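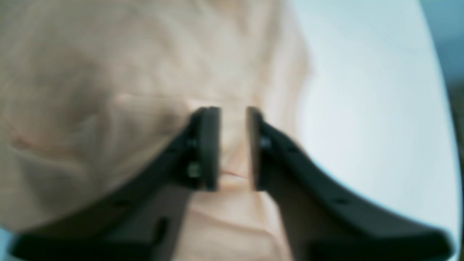 Kunonthorpe Sewing and Mending Circle
Minutes of the meeting held Feb 25, 2018

1. Welcome and the last minutes
We got going a little later than planned, what with the coffee and everybody wanting to talk about the Tarar open day before we had even sat down. There were 22 of us in the room, a lovely turnout for the time of year. The minutes of the last meeting were read and agreed, with the spelling of Prirnlow put right in two places.

2. Report on the visit to the Tarar workshop
Those who went had a very happy afternoon, and our thanks go to the people at Tarar for their patience with our questions (there were a great many of them!). The demonstration was all about handling clothes, so we felt rather at home. The work is done on a big white table, with a peach-colored T-shirt, and the gripper has two dark fingers with a pad at the end of each. Several of us had expected something more like a hand. Our hosts explained that cloth is hard for a machine, as it never lies the same way twice, and anyone who has cut out a slippery lining will have some sympathy.

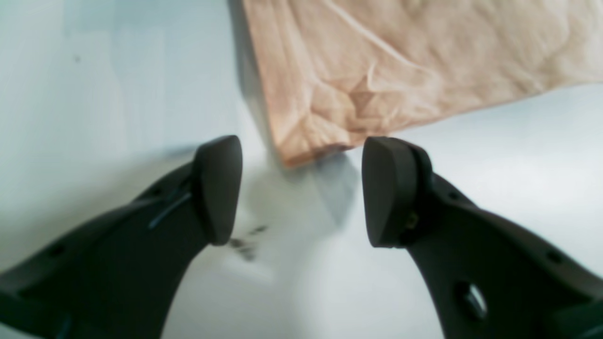 Gus Delacroix wondered whether a machine like that could ever manage a fitted sheet, and said that if so he would like to be put on the waiting list. After the laughter it was agreed to send the question on to Tarar in our thank-you note.

There was also a good long talk about what goes on behind the table. Black cables run all over the carpet, with a yellow one in among them, and those of us who can't keep three spools of thread from tangling came away feeling a good deal better about ourselves.

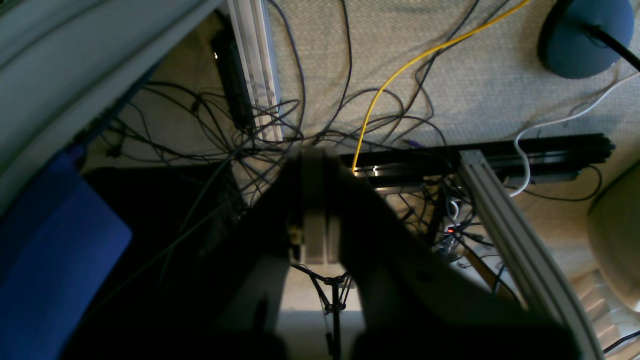 One member asked if the visit could be repeated for those who missed it, and whether people who don't do well with stairs would be able to come. Our hosts have already offered us a second date in April, and the workshop is all on one floor. We will take names at the next meeting.

The T-shirt itself led us off into seams and hems for quite some time, and the general feeling was that knits would be our own choice for a first try too, creases and all.

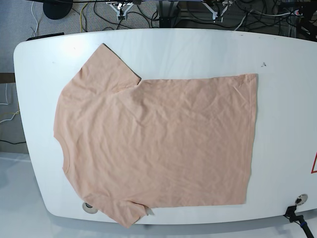
3. Money matters
The balance stands at $2,855. The shared ride to Tarar came to $119, and it was agreed to pay this from the outings fund.

4. Anything else
The Wemodard fabric swap still needs two folding tables. Please bring clean pieces only, and label anything with stretch in it. Whoever took home the green pinking shears, we would dearly love to have them back.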